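4. Cell setup and upkeep

Notes on how the crayon cell was put together and kept running. Longer than planned. Reviewers of the workshop version asked for it, and most of our lost hours were in here, not in the policy. Section 5 has the learning side.

4.1 Table and fixed parts

Wooden tabletop, light finish, varnished. We looked at a rubber mat and dropped it: crayons stopped rolling on it, which made the task too easy, and the mat crept over a shift. Bare wood then. The cost is glare. Overhead tubes plus varnish give a bright band on part of the top, and it moves depending on where the wrist is. We did not fix this in hardware. Exposure on the wrist camera is locked at the start of a session, with the arm parked over the table, and left alone until the session ends. Auto exposure was tried in April and every approach toward the bright side came out with a dark gripper and a washed out table, or the reverse.

Stains and scuffs stay. Panyasiri wanted the top resanded before the second batch and we said no, as the first batch would no longer match. If the top ever has to be refinished, treat it as a new cell and recollect the calibration set.

4.2 Baskets

Slotted plastic, different colors, same general pattern. Not screwed down. This was argued over quite a bit. Fixed baskets give better repeatability but a finger that catches a slot on a fixed basket takes the whole load, and the first damage we had was exactly that. With a loose basket the basket slides, the episode is lost, the finger survives. We took the lost episodes.

Position is therefore set by eye against a printed overlay on the operator screen, at the start and again after any contact. The overlay comes from the fixed camera, not the wrist one. Tolerance is generous. What matters more is the gap between a basket and the parked finger: too close and the first move of the episode nudges the rim, and the joint controller reads a small side load that the operator often doesnt notice. Check it from the wrist view before starting, the fixed view hides it.

Rims warp. Swap the basket when it rocks on the table.

4.3 Fingers

Black, stepped profile with a notch on the inner edge, printed in house at the Provuvcombe shop from the Grimshaw drawing. The notch is what holds a crayon. Without it a round body squeezes out sideways, and the first thing new operators do is close harder.

Wear shows up on the edge. Small chips and scuffs along the outside are left alone, we found no effect on grasp rate from those. Chips in the notch are another matter, replace right away. Same for any finger whose tip no longer meets its partner when the gripper is closed on nothing. Routine change is every 300 episodes per pair regardless of looks. Always both fingers. Mixing an old one with a new one shifts the closing point and the wrist view goes off center, and then the old demos and the new ones disagree about where "between the fingers" is.

Procedure, as posted in the cell:

Park the arm over clear table. Open gripper fully. Hold to stop.
Take the baskets off.
Back out the screws, left finger first. Wipe the seat with a dry cloth, wax gets in there.
New pair on, screws finger tight. Close on the gauge block, then tighten.
Open and close a few times by hand command. Listen. Any click means the seat is not clean.
Wrist camera check image, compare with last one on file.
Log it.

Takes 14 minutes for someone who has done it, longer the first time. Morelli's log has most of the changes, Panyasiri has the rest on the Dronside machine.

4.4 Cables

The most common fault by far. Anything that hangs into the work area will in time be brushed by the arm, and a brushed cable gives faults that look like software. Our worst case was a camera feed that froze for a moment only with the wrist turned fully over. Two weeks on the driver before anybody flexed the connector by hand. It was the connector.

What we do now: leave slack at every joint, check the loop with the arm at each end of its travel, and never tie a cable down hard at a moving bracket. Hook and loop straps only, zip ties cut in. Where a cable does have to pass through the view of the fixed camera it keeps the same route for the whole batch. Re-routing it mid batch changes the background for every later episode, and one of our early policies had clearly picked up on that (Section 5.3).

Reseat connectors at the start of the week. Also after any stop with contact.

4.5 Cameras

One on the wrist, one fixed at table level looking across the top. The fixed one sees the open room past the table, people included, and this is left as is. A curtain was put up for a while and it lowered the ceiling light too much. People walking in the background turned out to be harmless for training, tho we ask that nobody leans on the table during an episode.

The low viewpoint makes near crayons very large and far ones tiny. Good for judging height over the table, poor for judging distance. The wrist view covers that. Neither is enough alone, see the ablation.

Wrist lens gets waxy fingerprints. Clean with lens tissue only, before the exposure lock and not after. Recalibrate if the mount has been touched at all, even to clean. The Dostitz mount has a locating pin that is supposed to make this unnecessary. It did not for us.

4.6 Reset between episodes

Crayons are scattered by hand, no template. Operators drift toward tidy rows after a while so we rotate the job every six episodes. Spread should include some crayons touching, some lying across each other, some behind a basket or close to the border of the table where the approach is awkward. Broken ones stay in use as long as the fingers can hold them. Paper wrappers that have started to peel are pulled off or the crayon is replaced, loose paper sticks to the finger and gets carried around into the next episode.

Wax on the wood is wiped off with a dry cloth at the end of the shift. No solvent. Solvent takes the varnish dull in patches and the glare pattern changes, same problem as resanding.

4.7 Faults seen

Side load trips at start of episode: basket too near the finger. Move it.
Crayon spins in the grasp: wax in the notch, or a notch chip. Clean, then look.
Slow close: dirty finger seat, sometimes low supply. Check the seat first, it is nearly always the seat.
Frozen feed: connector. See 4.4.
Fixed view off from overlay: somebody bumped the post. Realign to the table corners and not to the baskets, the baskets move.
Arm stops above the table with no message: unresolved. Happened some 14 times over the whole collection. Restarting the controller clears it. We suspect heat in the cabinet but never caught it with a thermometer on. Episodes with this stop were thrown out.

Figure 6 gives the table with the baskets set out and crayons scattered, from the fixed camera (first) and the wrist camera (second). The first also shows how much of the room falls in the fixed view. In the second note the scuffed edge on the left finger, of the sort we leave in service, and how near the black basket sits to that finger. Bright area on the right half of the wood is the glare from 4.1. 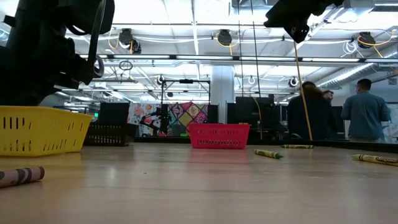
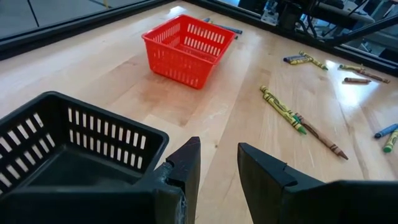 Figure 6. Tabletop with red basket and scattered crayons.

Can the finger pair be changed without redoing the wrist camera calibration?

In most cases it can, provided the camera mount was not touched and the check image agrees with the last one on file. If the closing point has shifted in the check image, loosen the screws, clean the seat and refit on the gauge block before anything else. Recalibrate only if it is still off after that.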